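Trumeo T80 Pedestal Table Base

Product group: Table bases, indoor
Supplier: Domport Contract Furniture
Finish: Powder coat, matte black or matte white
Top not included

Overview

The Trumeo T80 is a single-column base for round and square table tops used indoors in break rooms, cafes, waiting areas and small meeting rooms. It consists of a floor plate, a steel column, a top spider and a threaded center rod that holds the three parts together. The base ships flat in one carton and is put together on site with the wrench supplied.

The T80 replaces the earlier Dekenari base. The bolt pattern of the spider is the same, so tops drilled for the Dekenari can be moved to the T80 without new holes. The floor plate is heavier than the old one and has a lower edge profile, which makes it easier to sweep around and less likely to catch a shoe.

Specifications

Column: welded steel tube, 80 mm outside diameter
Floor plate: cast iron, round, with four adjustable glides
Top spider: pressed steel, four arms, slotted holes
Center rod: zinc-plated steel, threaded at both ends
Glide adjustment: 15 mm
Rated load, evenly spread: 160 lb
Largest round top: 36 in. diameter
Use: indoor, dry areas only

The rated load includes the weight of the top. Stone and thick glass tops can use up a large part of it and should be weighed before ordering. The rating does not cover a person sitting or standing on the table.

Choosing a Top

Round tops give the most even loading on a single column and are the usual choice. Square tops may be used if the side is no longer than 30 in. Oblong tops need two bases and a joining rail, sold separately. Solid wood tops should be fixed through the slotted holes, with the screws set at the middle of each slot, so that the wood can move with changes in humidity. Do not glue the spider to any top.

Screws for wood tops are included. They suit tops 1 in. thick or more. For thinner tops, order the short screw pack. Glass tops need the adhesive disk kit, which has its own instructions and curing time. 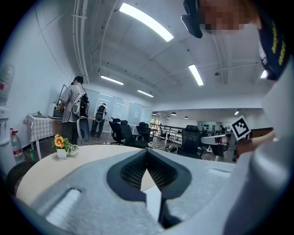

Edge shape has no effect on the fit of the base, but a square-cut edge on a thin top will show wear sooner than a rounded one. Clear lacquer and hard wax oil are both suitable for light use. For tables that are wiped down many times a day, a two-part lacquer lasts longer and needs less upkeep.

Assembly

Place the top face down on a blanket. Center the spider by measuring from each arm to the edge, mark the holes and drill pilot holes. Check the drill depth against the thickness of the top before starting. Fix the spider with the screws supplied.

Screw the center rod fully into the spider by hand. Slide the column over the rod, then the floor plate, then the washer and nut. Tighten the nut firmly with the wrench. Two people should turn the table upright, holding the column and the top together. Do not lift a finished table by the edge of the top alone.

Set the table in place and turn the glides until it no longer rocks. Check the center nut again after the first month of use - paint settles slightly under the washer and the joint can loosen.

Care

Wipe the column and plate with a damp cloth and mild soap. Avoid bleach, scouring pads and any cleaner containing acid. Scratches that reach the metal should be touched up soon, as wet mopping will start rust at the edge of the plate. Touch-up paint is stocked in both finishes.

Spare Parts

Glides, sold as a set of four
Center rod with nut and washer
Top spider
Short screw pack
Adhesive disk kit for glass
Touch-up paint, black or white

Floor plates and columns are not sold as separate parts.

Ordering

Bases are packed one to a carton. Please state the finish, the number of bases and the thickness of the top. Drilling templates are free on request and are printed at full size.

Orders and stock: Saranya Thevar, Domport sales desk
Technical questions and load checks: Glenys Wynne, Domport product support

The Dekenari base will remain available in white until July. Spare glides for it will stay in stock after that date.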